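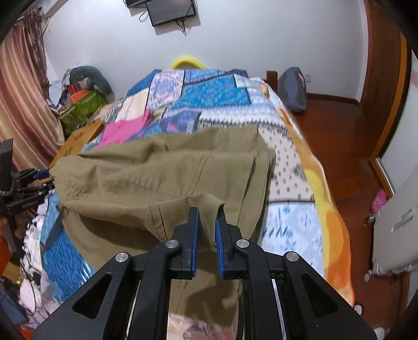 Figure 2. Khaki garment spread on the bed, one fold pinched near a stitched seam. Patchwork bedspread beneath.

4.2 The bed as folding surface

Most households in the Prumby sample do not fold at a table. They fold on the bed, standing, with the clean pile at one end. Of 217 folding episodes logged, the bed was the commonest surface by a long way — the sofa a poor second. Koo's earlier diary work in Rernska found much the same (Hae-won Koo, unpublished notes).

Large garments are the slow ones. A rumpled item has to be opened out first, and people look for a seam to do it by. Figure 2 is typical: a big khaki piece, creased all over, the seam running at a diagonal, fabric bunched at the left. Trousers or jacket, hard to say at this stage, and our coders disagreed on such items too. We scored them as "large, unsorted" and left it there.

Bedding matters more then we expected. On a plain cover the outline of a garment is easy to follow. Patchwork is busier — blues, pinks, orange, small dark squares on white — though khaki still stands out well enough. Pale shirts were worse, 11 had to be re-coded.

Clutter next. Piles near the head of the bed, boxes, bags, cushions. These take up the space where finished stacks would go, so stacks end up at the foot or on the floor. In 16 homes the folder cleared a space first; elsewhere they worked round it. Storage itself is delt with in section 5.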